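Section 3: Setting Up Your Rimcombe Drying Rack

Last updated November 5, 2018

I've put up a lot of these ceiling racks now (my own, my sister's, and a couple for friends who bribed me with lunch), so I'm writing this the way I'd explain it if I were standing in your laundry room with you.

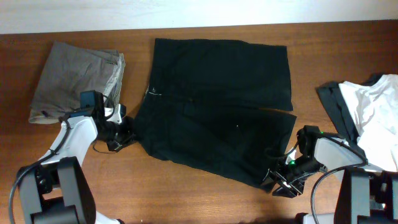

If you've followed Section 2, you should have both brackets screwed into the joists and the cleat on the wall by the door. If the brackets wobble at all when you tug them, go back and fix that first. I mean it! A rack full of wet jeans is heavier than you think.

What you need for this part

The four rails, the two cast end frames, the long cord, the short cord, a lighter, a tape measure and a stepladder. A second person is nice for step 5 but I've done it alone with a broom handle.

Threading the cord

1. Lay the end frames flat on the floor and slide the rails through the holes. They'll be tight. Twist as you push, and if one really won't go, a rub of candle wax gets it moving.

2. Even up the overhang so the same amount of rail sticks out at both ends. I eyeball this, then measure, and I'm always off.

3. Melt the cut ends of both cords with the lighter so they don't fray. Let them cool before you pinch them – I have a shiny spot on my thumb from the Larnham install.

4. Run the long cord up from the cleat, over the double pulley, across to the single pulley and down. The short cord only goes over the double pulley. Both loose ends should now be hanging where the rack will go.

5. Tie one end to each frame with a bowline. Zarmeena Marwat taught me the rabbit-and-tree version and I still mutter it under my breath on the ladder.

6. Pull both cords together at the cleat until the rack comes up off the floor. Is it level? It won't be. Lower it, shorten the low side at the knot, and try again. Mine took 3 goes.

7. Once it hangs straight, knot the two cords together just above the cleat so they always travel as a pair. Wrap a figure eight around the cleat and you're done.

CAUTION: Never let go of the cord with the rack loaded. Keep one hand on it until you've made at least 2 full wraps on the cleat. Keep kids out from underneath while it's moving.

NOTE: If your ceiling is 192 inches or higher (hello, old schoolhouse people), the cord in the box is too short. Order the Musness length from the parts page and use it for both runs.

Your first load

Go easy. New cord stretches, so for the first week I hang light things only, shirts and socks and pillowcases, and then I re-level. After that the rack will hold nearly everything out of a normal washer load.

Hang pants by the waistband with the legs down over the next rail, which keeps air moving between the layers. Dark things go inside out if your room gets afternoon sun. Sweaters go flat across all four rails, and please squeeze them in a towel first or they'll drip on your head in the morning. Ask me how I know.

Soon-im Son wrote in to say she puts the thick stuff on the outside rails and the thin stuff in the middle, and I've switched to her way. In August it all dries overnight here. In winter I crack the door and give it a second night.

NOTE: The Bukhari finish on the rails is wax, so it can feel a little tacky when the box is first opened. Wipe the rails down with a dry cotton cloth, wait a day, and wipe again before you hang anything white.

If the pulleys squeak, use a dab of dry soap on the axle. Skip the spray oil. It finds its way onto the cord and then onto your shirts, and the marks are a pain to get out.

Section 4 covers swapping a rail and replacing a worn cord.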